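Ask Nhung Đặng whether a robot can do the dishes yet and she starts laughing before you've finished the question. "Some dishes! On a good day, if you've been nice to it."

Nhung runs the manipulation group at Bendov, two floors up from the loading dock in Kendudley, and she has spent nine years on the sort of chores the rest of us do while thinking about dinner. Folding tea towels, putting lids on, wiping a bench. I'd booked 24 minutes with her and stayed most of the afternoon, which tells you something about how good the company was.

Her favourite chore at the moment is tidying. "People reckon the grabbing is the hard bit," she says. "Grabbing's come along beautifully. It's knowing what tidy means. You and I walk up to a messy bench and we just see it."

Her colleague Hiếu Lâm, who looks after the training runs, is a touch more cautious. Of the last 60 attempts at clearing a kitchen counter, he'd call most of them decent and 2 of them lovely. "The lovely ones, I'd have that robot at my place tomorrow," he says. "The rest, I'd want to be standing next to it."

Clear things are still a headache. A depth camera can look straight through a drinking glass and report the wall behind it, so the group practises on labware, where there's plenty of see-through stuff in different shapes.
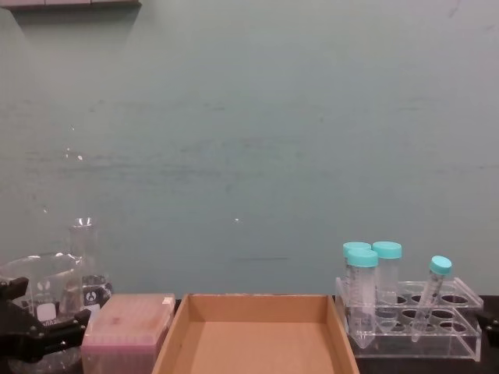
Nhung is keen on tubes in particular, as a tube sitting at an angle asks for a different wrist from one standing straight, and the arm has to work that out for itself. "When it gets that right I still cheer," she says. "Out loud. Hiếu wears headphones."

So what about shop floors? Better news there, she thinks. Shelves stay put, boxes come in known sizes, and the boring overnight restocking is close to something she'd trust. Homes will take longer, with the pets and the school bags and the odd sock. She won't give me a year, though she did offer to let the arm make me a cuppa. It got the bag in the mug on the second go, and I was thrilled.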